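Module 6 handout. Read before the costing tutorial and bring the blank worksheet with you. Revised November 16, 2021.

# Planning and budgeting for a tabletop manipulation cell

## 6.1 Scope

These notes cover the purchase of a single fixed-base arm for benchtop pick-and-place work, together with the simulation, tooling, safety and support items that go with it. Mobile bases and multi-arm cells are dealt with in Module 8. Tax, import duty and brokerage are excluded from every figure unless stated.

The running case is the Skumlow teaching lab, which has asked for one cell capable of sorting household articles on a counter. The arm is quoted separately by the supplier and is treated as a fixed line. The class exercise concerns everything else.

## 6.2 Capital and operating lines

Keep the two apart from the first draft. A capital line is bought once and depreciated. An operating line recurs, and has to be found again each year from a different account.

| Line | Type | Notes |
|---|---|---|
| Arm and controller | Capital | Supplier quote, fixed |
| End effector | Capital | Quote with mounting flange |
| Pedestal or bench | Capital | Check floor loading |
| Workstation | Capital | Sized by simulation, see 6.3 |
| Simulation assets | Capital or operating | Depends on licence |
| Fingertip pads, cables, fuses | Operating | Consumable |
| Annual inspection | Operating | From year two |
| Staff time | Operating | Most often omitted |

The most common fault in student submissions is a missing cable. The second is a workstation costed at the price of an office machine.

## 6.3 Simulation before hardware

Delivery of an arm can run well past one term. Simulation lets reach, layout and gripper questions be settled while the purchase order is still open, and it should appear in the plan as a work package with its own hours and its own deliverable.

The minimum deliverable is a rendered counter with the arm base in its intended position and a representative set of articles within the intended work area. Representative means varied in height, stiffness and surface. A spray bottle, a thick book lying flat, a sponge and a mug place quite different demands on a parallel gripper, and a test set consisting only of blocks will lead to the wrong purchase.

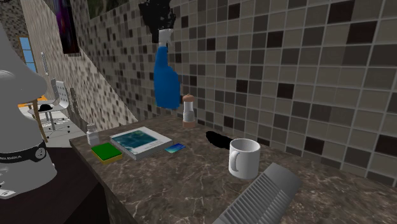

Asset cost is then estimated per object. Navickas, the asset library used in this course, is licensed to us at $100 per term for the basic household set. Objects outside that set have to be modelled, and the modelling hours belong under staff time. Do not enter them under licences.

Record three properties for every object in the set:

1. Largest dimension across the intended grasp, compared with the maximum opening of the gripper.
2. Mass, compared with rated payload less the mass of the gripper itself.
3. Surface finish, noted as matte, glossy or translucent. Glossy and translucent articles affect the choice of depth camera.

Thin flat articles deserve a separate note. A phone lying on a counter offers very little height to grip, and the options are a suction tool, modified fingertips or a change to the task. Each has a price. Changing the task is usually the cheapest, but it needs the client's agreement in writing.

## 6.4 Reach and mounting

Published reach is measured to the wrist or flange under favourable conditions. Usable reach over a counter, with the gripper pointing down, is smaller. For planning purposes, draw the usable envelope on the bench layout and treat any article outside it as unreachable.

The pedestal specified for Skumlow is 800 mm high. Changing that height after fabrication means a new pedestal, so the layout must be signed off first. Confirm the following with the building office:

- floor loading and anchor type
- location of the nearest suitable outlet
- clearance to walls, cupboards and walkways
- lighting, including direct sun through windows at the hours of use

Sunlight is a budget matter. Blinds cost far less than a second camera.

## 6.5 Worked figures

The ancillary quote from Rallumberg came to $3,786 and covers the pedestal, guarding and emergency stop circuit. Freight was listed on a separate page and was overlooked in the first draft. Read every page of a quote, including the conditions.

Staff time for integration was estimated at 166 hours. The estimate includes simulation set-up, commissioning, calibration and documentation. It does not include training of other users, which the lab has agreed to carry on its own account.

The second quote, from Plandness, grouped guarding with installation labour and can't be compared line by line. Where this happens, ask the supplier to reissue the quote in your format - most will do so within a week. If they decline, compare totals only and state in the report that you have done so.

## 6.6 Contingency

Contingency is shown as its own line, with its basis stated. Spreading it through the other lines hides it from the reviewer and makes later variance reporting meaningless. Items that justify a draw on contingency include exchange rate movement between quote and invoice, replacement fingertips during commissioning, and electrical work found to be necessary on site. A wish for a better camera is a scope change, and goes back to the client as one.

## 6.7 For the tutorial

Complete the worksheet for the Skumlow cell. Show capital and operating totals separately, attach the object table from 6.3, and mark each figure as quoted, estimated or assumed. Assumed figures need a one-line source. Submissions with a single combined total will be returned unmarked.

Reading: course reader, section on life-cycle costing, and the sample purchase requisition at the back of the binder.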